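Letay Tufa has specified corrugated board for Balstead for most of her working life, and she still begins with the weather. "Board is paper, and paper takes up moisture from the air," she says. "A carton that stacks well in a dry plant in February can lose a good part of its strength in a humid depot in summer."

Her rule is to quote no compression figure without the humidity it was measured at. Kokis, a supplier she has used for years, prints both on its data sheets. Many others give only the dry value.

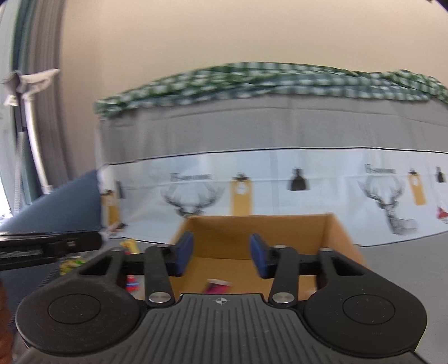

The second variable is time. A box carrying a steady load creeps, and it will fail well under the figure reached in a short press test. Tufa's team at Balstead loads sample stacks to 200 pounds and leaves them for 30 days. "The press test takes a minute and everyone likes it," she says. "I want the slow one as well."

Pallet pattern is the third. Columns aligned corner over corner carry the most weight, while interlocked layers are steadier in transit but put load on the weaker panel centers. Rocío Figueroa, who runs the warehouse at Peñalver, prefers columns with a stretch wrap. "We tried interlocking on the Fandach line and went back," she says. "The bottom tier bulged – every pallet."

Tufa would also like buyers to stop asking for heavier board as a first step. A closer fit between contents and carton, she says, is usually cheaper. Figueroa's next order is for 300 cartons in the existing grade, cut half an inch shorter.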